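Chapter 16
Young Animals at Play

Most young mammals play. Calves chase, kits wrestle, and foals run for no clear purpose. Play costs energy and can lead to injury, so biologists ask what the animal gains from it.

At the Branska reserve, 40 red fox kits were watched each February through summer. Observers logged 2285 bouts of play, most of them over 30 seconds long. This chapter begins with chasing, then turns to wrestling and the signals that start a bout.
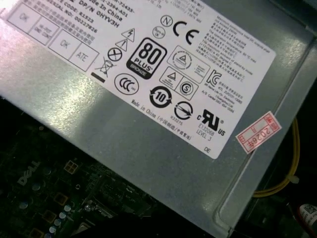 Play with objects is left for the last section.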